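Squeeze bottles, plastic cups and play food: your questions, our doubts
Updated 10 Feb 2015

We get the same letters every January, once people have cleared out the kitchen drawers and the toy box in the same weekend. 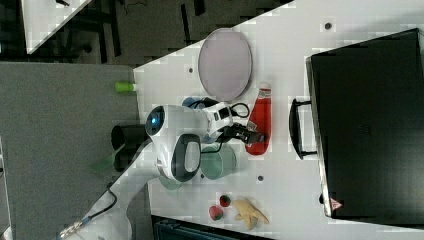
Are red squeeze bottles worth buying, or should I keep the one the sauce came in?

Keep the one the sauce came in. We have yet to see a refillable bottle that pours better than a rinsed-out shop one, and the shop one was free. The Pasine set gives you a red and a yellow for more than the price of two full bottles of ketchup. You do the sums.

The packet says "no drip". Is that true?

We tried 3 brands and all of them dripped. Broltel's cap was the least bad. Store any of them upright with the cap closed and wipe the nozzle after tea. Left on its side, a bottle with a poor cap will find your tablecloth sooner or later.

Can I put translucent plastic cups in the dishwasher?

Look underneath. If there is no dishwasher mark, assume not, whatever the shop assistant told you. Green ones seem to cloud as quickly as clear ones, you just notice it later. Top rack, low heat, and don't expect miracles.

My cups have gone cloudy. Will vinegar bring them back?

Sometimes. Limescale comes off with vinegar. Scratches don't, and most old cups have both. Damián Esquivel wrote in to say he soaked his overnight and got 51 cups at the parish hall looking like new. We soaked ours overnight and got cloudy cups that smelled of chips.

Is it safe to let children use toy fruit at the real table?

A toy banana next to a real plate does no harm if the child is past the stage of chewing everything. Small pieces are another matter. Strawberries with separate green tops need a tug before you hand them over, and if the top moves at all, bin it. An age printed on a box is no substitute for looking at the thing.

Does play food teach children to eat fruit?

The Cortés catalogue says so. It doesn't say how anybody found out. Ours have served up plastic strawberries for two years and still pick the real ones out of a trifle.

How do I wash it?

Warm water, washing-up liquid, an old toothbrush for the seams. Hollow pieces take in water through the join, so squeeze them out and leave them on a towel. We wouldn't bother with Stisimine spray. The front promises to remove 97 per cent of "table grime", a substance we can't find defined anywhere on the back.

Do I need a special oval plate for serving?

No. An oval plate is handy for a fish or a long loaf, and awkward in most cupboards. Measure the shelf first.

What about a white table? Will it stain?

Tomato sauce and turmeric are the ones to watch. Wipe them up straight away. "Stain resistant" on a label means what the maker wants it to mean, so ask for an offcut and leave a blob of ketchup on it until morning.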